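Entrance Matting Walk-Round: Checklist and Comments
Willumano Leisure Centre, ground floor
Checked by Ataberk Gezer

1. Outer porch, scraper grid
Edges flush with the frame: yes
Grit cleared from the well: yes
Comment: Lovely to see this one looking so good! The well was full last time, and the cleaning team have clearly got into the habit of lifting the grid and sweeping under it. Keep going.

2. Main lobby, carpet tiles
Corners down: no, 2 lifting
Pile worn through: no
Comment: Both lifted corners are by the lift doors, where the trolleys turn. Re-stick before opening. The rest of the lobby is wearing really evenly (the quarter-turn pattern was well worth the faff).

3. Ramp to the sports hall, ribbed rubber
Grip underfoot: good
Nosing strip fixed: one screw loose
Comment: Tightened on the spot. I do like this rubber, it cleans up beautifully with a stiff brush and plain water. 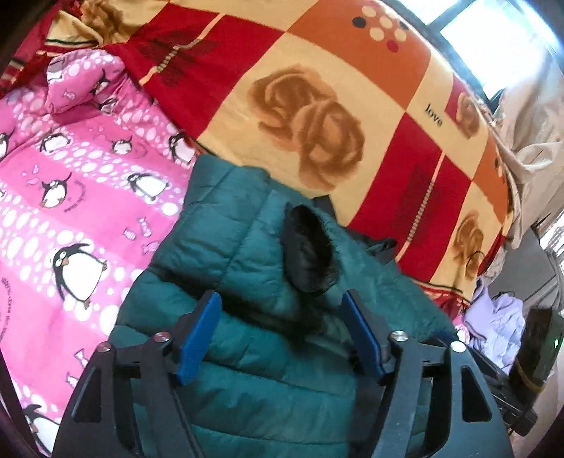

Ponadari, October

4. Changing corridor, drainage mats
Water running away: slow at the far end
Joining clips: 13 checked, all sound
Comment: Lift the last row and rinse the underside, there's fluff in the channels. The Pruneo clips are holding up brilliantly, even on the bend.

5. Reception desk, standing mat
Bevelled edge flat: yes
Surface splits: none
Comment: Reception love it and so do I. Please don't park the swivel chair on it overnight, the castors leave dents.

6. Café doors, loose-laid runner
Creeping: yes, 40 mm towards the till
Backing clean: no
Comment: The only real fail, and an easy fix! Wash the backing, let it dry fully and put it down again on a clean floor. Cone it off until then.

Spares cupboard
20 lobby tiles in stock, all one dye batch. Yalçınkaya can supply more, but quote the batch number on the label.

Next check: Sunday, before the doors open at 8. Items 2, 4 and 6 to be looked at first.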